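Junk bin sorting - quick notes

Typing this up fast before I lose the envelope I wrote it on. Everybody has one. The drawer, the bucket by the back door, the box on the bench where stuff lands when you come in with your hands full. Ours had been filling up since August and I finally dumped it. What worked for me, in the order I did it.

Get a metal bin

Plastic totes are fine for storage. For sorting I want metal, flat bottom, straight sides. You can slide things around in it, screws don't stick to the static, and when something sticky has leaked you wipe it out and move on. Doesn't matter if it's scratched up. Mine came from a shop clearance in Skudcombe and was scuffed when I got it. Still is.

Shallow is better than deep. If you have to reach in past your elbow you will not finish the job.

Put it on the bench, not the floor. Your back will thank you. Put an old towel under it if you care about the bench top.

Small batches

Biggest mistake I made for years - tip the whole lot out, get tired halfway, shovel it all back in. Now it's a handful at a time. Spread out so nothing is on top of anything else. If you can't see the floor of the bin between things, too much. Take some out.

Set a timer for 18 minutes. Stop when it rings, even mid batch. Go have a coffee. Vija Liepiņa from down the road does hers in one long sitting with the radio on and swears by it, but she also owns a lot less junk than me.

Food first

There's always food. Carrot that rolled out of the grocery bag, half an onion, a lemon gone hard. Pull it before you touch anything else. Firm carrot with no slimy spots - wash it, peel it, soup. Bendy carrot - stand it in cold water in the fridge for a few hours, usually comes back enough for cooking. Slimy or black at the top, compost, don't think about it.

If food has been sitting in with batteries or anything oily, don't eat it. Bin or compost depending on what it touched.

Then wash your hands and wipe the bin. I use hot water and a little dish soap on a rag. Dry it right away, bare metal spots will rust overnight in a damp garage.

Lights

Work lights always end up at the bottom of the pile. The flat LED kind with the button on the end is the handiest thing I own and I can never find it.

- Press the button first. Works? Wipe the window with a damp cloth, a dirty window loses you a lot of light.
- Doesn't work? Check the batteries or put it on charge before you toss it. I threw out a perfectly good one once. Dead cells, that's all.
- White crust on the contacts: cotton swab, little bit of white vinegar, let it dry all the way. Gloves on.
- Going to store it for the winter, take the batteries out if they come out.
- Give it a hook. Mine hangs by the fuse box now, right where I need it when the power goes.

If you're buying, 300 lumens is plenty for under the sink or inside a cabinet. Brighter just bounces back in your eyes off the white pipes.

Small boxes

Little cardboard boxes are liars. Open every one. Box says fuses, inside is picture hooks. Box says nothing, inside is the key you had recut last spring.

Empty ones go flat into the recycling right now, no saving them "for something". Full ones get a strip of masking tape and a marker. Write what it IS and what it's for. "Screws" is no good. "Screws, bathroom shelf" is good.

Red boxes and orange boxes I keep on the top shelf away from the kids, becuase to a four year old they look like candy. Any box with matches or blades, same shelf.

The mystery plastic

Odd shaped thing, bright color, no idea. Handle off something? Part of a toy? Everybody has these too.

Rule in our house is the 100 day jar. Goes in the jar with the date on tape. Somebody claims it or figures it out, great. Otherwise out. In two years I've gone back to that jar exactly twice, both times for a bit off the vacuum.

Long or pointy stuff lay flat along one wall of the bin while you sort so you don't catch a knuckle on it. Learned that one the hard way, with a band aid.

Where it all goes after

Brunner the hardware guy sells those stacking tubs, nice but pricey. I spent nearly 80 on a set and use four of them. Shoe boxes do the same job. Save your money for good hooks.

Keep it to these piles:

Kitchen
Bench
Kids
Jar
Out

That's it. Start a sixth pile and you'll have twelve by lunch.

One more - Reto Kuster wrote in to say he keeps a magnet in a sandwich bag and drags it round the bin at the end. Picks up all the tiny screws and staples, turn the bag inside out, done. Tried it. Works great, stealing it.

Oh and wipe the outside of the bin too. I forgot and got a gray smear all down a clean shirt.

Next time: the paint shelf, if I can face it. Lids are stuck on half of them so send me your tricks for that, nothing involving a blow torch please.

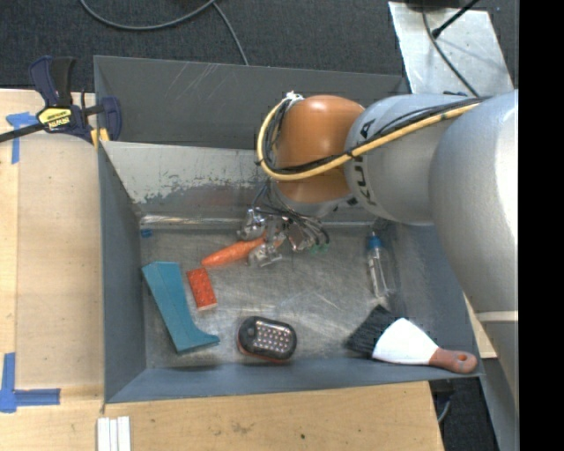

One small batch in the metal bin, carrot and work light included.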